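Lisberg stacking camp mug, 201 ml

Back in stock, January delivery. Same mug as before, new handle rivets, slightly thicker rim. If you bought the old one the lids still fit. Ming-te checked.

**In short**

- Single wall steel, holds 201 ml to the brim – call it a small coffee
- Goes straight on the stove or over embers
- Stacks inside the Gasturier pot, handle folded
- Dishwasher fine, microwave obviously not

Sold singly or as a 2 pack. Sleeves and lids seperate, see further down. 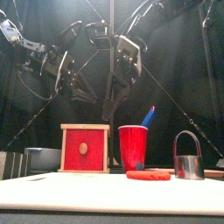 *Tabletop with a grey bin and a red-fronted wooden box.*

## Which size do I want

Most people want the small one. It's a short mug, sits low, doesn't tip on uneven ground. Good for espresso, soup for a child, measuring rice. If you drink tea by the pint get the Lisberg Tall instead, 506 ml, different page. The Tall does NOT stack with this one, we get asked every week.

Weight for the small mug is 42 g without lid. Weighed on the shop scales, not copied off the box.

## Handles

Folding wire or fixed. Folding packs flatter but gets hot quicker – use the silicone sleeve. Fixed is stiffer and nicer to hold with gloves on. Cheng-en Tsai takes the fixed one on winter trips and won't swap.

Sleeves are by Mak, black or olive. Olive is low at the moment, more coming.

## Marking your mug

Everyone's mug looks the same at a group camp. A dab of enamel paint on the base works, or the Cilis marker dots, sheet of mixed colours, heat safe on the base only. Don't put them up the side if you cook in it, they go brown. Press down hard, leave overnight before washing.

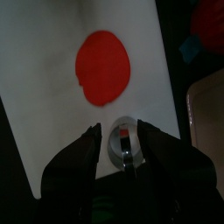
## Care

1. Wash before first use, hot water and washing up liquid. There's a thin oil film from the factory.
2. Dry it properly before stacking or you get water spots.
3. Rainbow marks after heating are normal. Wipe with vinegar, rinse.
4. Burnt milk – boil a spoon of bicarb in it, leave to cool, then scrub.
5. No bleach. No wire wool on the outside unless you like scratches.

Don't heat it empty. Warranty doesnt cover that. 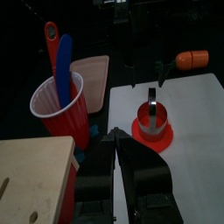 *Short steel cup with curved metal handle, on a white top.*

## Lids and spares

Flat steel lid with a lift ring, or the soft push-on one. The soft lid is for keeping midges out, it will leak in a bag. Spare wire handles come in pairs, you need small pliers to fit them.

## Delivery and returns

Orders in before 2 pm go out same day, not Sunday. Up to two mugs fit the letterbox box, more than that goes by parcel and someone has to be in. Unused returns fine, keep the sleeve on the card. Engraved ones we can't take back, sorry.

Engraving adds a few days. Put the text in the order notes, capitals exactly as you want them.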